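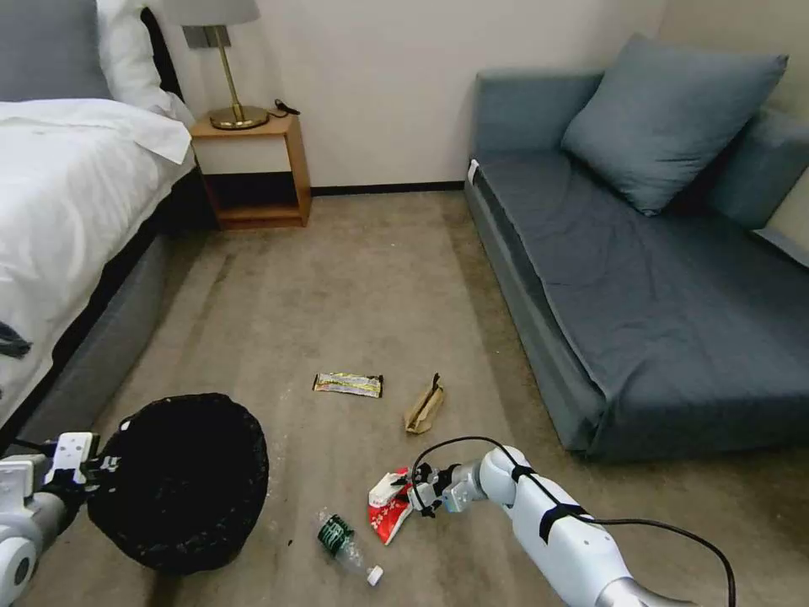 Plumero im Test: ein Semester mit dem zweiarmigen Aufräumset

Seit April steht bei uns in der Robotik-AG der Plumero, und weil inzwischen schon drei andere Schulen gefragt haben, ob sich das Ding lohnt, schreibe ich es jetzt einmal ordentlich auf. Vorweg: Ich leite die AG, bin aber keine Ingenieurin. Ich unterrichte Physik und Erdkunde und habe mir den Rest mit den Schülerinnen und Schülern zusammen angelesen. Wer eine Besprechung mit Drehmomentkurven sucht, ist hier also falsch.

Wofür wir ihn brauchen

Wir treten beim Iketton an, dem Schülerwettbewerb in der Klasse Haushalt und Service. Die Aufgabe heißt in diesem Jahr »Zimmer nach Abreise«: Der Roboter soll Müll vom Teppich in den Papierkorb bringen. Pro Lauf gibt es maximal 100 Punkte, dazu Abzüge, wenn er irgendwo anstößt oder den Korb umwirft. Geübt wird mit dem Kram, der in Hotelzimmern eben so liegen bleibt — Plastikflasche, Riegel, zerknüllte Papiertüte, rote Snackverpackung. Mit einem Arm hält der Plumero den Korb am Rand fest und kippt ihn zu sich heran, mit dem anderen sammelt er ein. Auf die Idee mit dem Kippen ist übrigens eine Achtklässlerin gekommen, und ich war erst dagegen! Vorher haben wir den Korb einfach stehen lassen und von oben hineingezielt, mit sehr gemischtem Erfolg.

Aufbau

Im Karton liegen die beiden weißen Arme, Greifer, Kabel, Kabelbinder und eine Anleitung, die an manchen Stellen klingt, als wäre sie durch zwei Sprachen gelaufen. Die AG hat für den Zusammenbau 2 Nachmittage gebraucht. Am ersten haben wir einen Arm verkehrt herum montiert (Schritt 14, bitte ganz genau lesen, die Zeichnung ist gespiegelt). Am zweiten lief dann alles erstaunlich glatt.

Was mich nervt, sind die Kabel. Sie laufen außen an den Armen entlang und werden mit schwarzen Schlaufen an den Gelenken festgemacht. Sitzen die zu stramm, zieht es beim Ausstrecken, sitzen sie zu locker, hängt eine Schlinge im Weg. Wir haben am Ende mit Klebeband markiert, wo jede Schlaufe hingehört. Für den Preis hätte ich mir da eine bessere Lösung gewünscht.

Greifen

Ich hatte gedacht, die Flasche wird das Problem. Von wegen! Glatte, feste Sachen nimmt der kleine Greifer ziemlich zuverlässig, solange man ihn quer zur Längsachse ansetzt. Schwierig sind Folien. So eine zerknüllte Verpackung sieht jedes Mal anders aus, sie gibt nach und rutscht weg, und wenn die Finger zu tief kommen, schrammen sie über den Teppich. Wir lassen ihn jetzt erst sachte aufsetzen und ein Stück hochfahren, dann zugreifen. Seitdem klappt es deutlich öfter, aber einen Lauf ganz ohne Nachfassen hatten wir vielleicht zweimal.

Papiertüten gehen gut, wenn irgendwo eine Falte hochsteht. Krümel kann man vergessen, dafür ist er nicht gebaut, und beim Iketton zählen sie zum Glück nicht.

Die Software

Terlow heißt das Programm zum Anlernen, und das finde ich richtig gelungen. Man führt die Bewegung selbst vor, der Plumero zeichnet sie auf, und aus vielen Durchgängen wird das Modell trainiert. Wir haben in dem Halbjahr ungefähr 400 Durchgänge aufgenommen, davon waren 300 brauchbar. Der Rest ist aussortiert, meistens weil jemand mitten in der Bewegung gelacht oder gezögert hat. Die Sechstklässler kommen mit der Oberfläche nach einer Viertelstunde klar, ich habe länger gebraucht.

Weniger schön: Die deutsche Übersetzung ist lückenhaft, und beim Speichern auf unserem alten Laptop hängt sich das Programm gern auf. Also nach jeder Serie sichern, auch wenn alle schon die Jacken anhaben.

Im Vergleich zum Takeda

Davor hatten wir den Takeda-Bausatz mit nur einem Arm. Er ist robuster, die Anleitung ist besser, und für den Einstieg würde ich ihn immer noch nehmen. Nur kann er eben nicht gleichzeitig festhalten und einsammeln, und genau das macht den Kindern beim Plumero am meisten Spaß. Die Diskussionen, welcher Arm wann was tun soll, sind besser als jede Physikstunde, die ich je gehalten habe.

Meine Wertung

Vier von fünf Sternen. Einen Stern ziehe ich für die Kabel und die gespiegelte Zeichnung ab. Wer eine Gruppe ab Klasse sechs hat, einen Raum mit Teppich zum Üben und einen halbwegs neuen Rechner, kann zugreifen. Ersatzfinger für den Greifer würde ich gleich mitbestellen, die Lieferzeit war bei uns ziemlich lang.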